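Cup swap starts at the Clisville community room

July 6, 2025

If you've dropped by the community room in Clisville lately, you've probably noticed the foam cups are gone. I go every week for the card tables (and, okay, the cookies), and I'm so happy about this one! The room has switched to reusable plastic cups for its drinks hour, paid for with a $300 gift from the Böttcher hardware store. The whole order came to $294, so there's enough left over for a sponge or two.

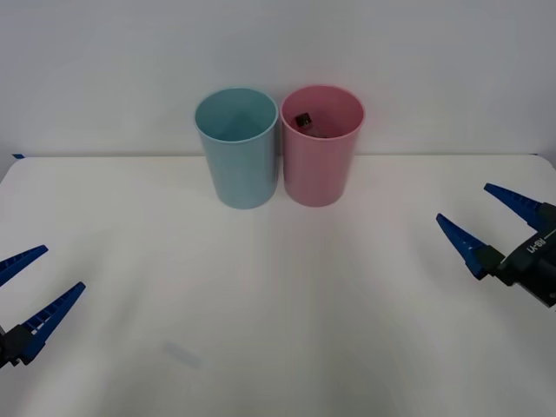
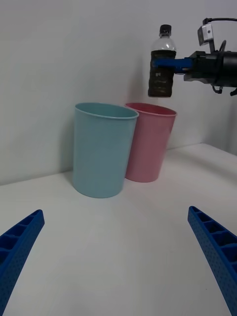

Cups and a dark drink at the community room

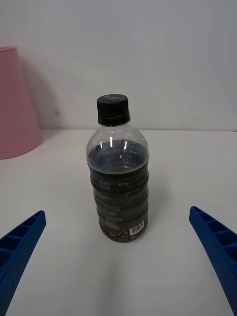
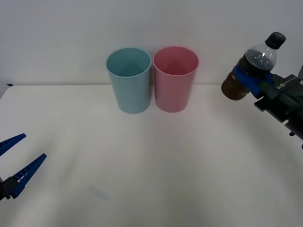

Drinks hour used to go through a sleeve of foam cups every time, and the trash can by the door was always overflowing by the end. Now you take a cup off the rack, drink, rinse it and put it back. The colors help more than I expected, and my table has already split into blue people and pink people. I'm blue, and I'll trade you for it if I have to. The dark drink in the bottle with the black cap is more my speed than the lemonade, but both are on offer, and you can bring your own if you're picky.

Over 30 people came to the first drinks hour with the new cups, and 19 of us stayed to help wash up, which made for a very crowded sink. The Inus Club over in Clunmont wants to try the same thing in October, once its kitchen has a second drying rack. If you have a spare one sitting in the garage, leave it at our front desk and we'll get it over there. Drinks hour starts at two, right after cards, and there's no charge.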